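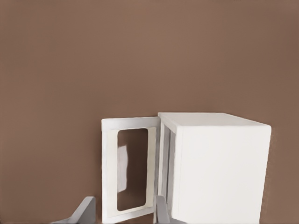

Home Projects Tickets Wiki Search Log in

Urkmont sim: door-open success rate too good to believe
Component: evaluation / microwave task
Status: closed, fixed
Opened: Tue 5 March

Report
The new Rilten checkpoint scores 368 out of 368 on door opening. The previous one managed 176 on the same seeds. I would love to take credit for this. Before I do, could someone look at the success check?

Comment 1
Replayed a handful of the wins. In several the gripper goes nowhere near the door. It waves at the background for a while and gets full marks. I have had coworkers like that.

Comment 2
Tried the usual:
- Reran with fresh seeds. Still perfect.
- Swapped in an untrained policy. Also perfect, which was a blow to the trained one.
- Rolled Zondeo back one version. No change.
- Cleared the asset cache. No change, but I felt productive.

Comment 3
Found it. The check reads the hinge angle and calls anything past the threshold a success. Since the October asset cleanup, the reset function restores the arm and the cabinet position but leaves the hinge wherever the last episode left it. So one honest opening early in the batch, and every episode after that starts with the door open and the job done. The untrained policy got its first one by bumping into the door, as far as I can tell from the log.

Comment 4
Patch is in. Reset now zeroes the hinge, waits 7 physics steps, and throws an error if the door isn't shut. Success also requires finger contact with the door before the angle crosses the threshold.

Comment 5
Reran everything on the Yammine cluster. Rilten: 209 of 368. Old checkpoint: unchanged at 176, because that run predates the cleanup. Untrained: 0, as nature intended.

So the method does help, by a margin that will need error bars and a humbler slide. I've pulled the old plot from the draft. Please don't cite the perfect score anywhere, including the group chat.

Closing. Drawer task uses the same reset code, so I've opened a separate ticket for that.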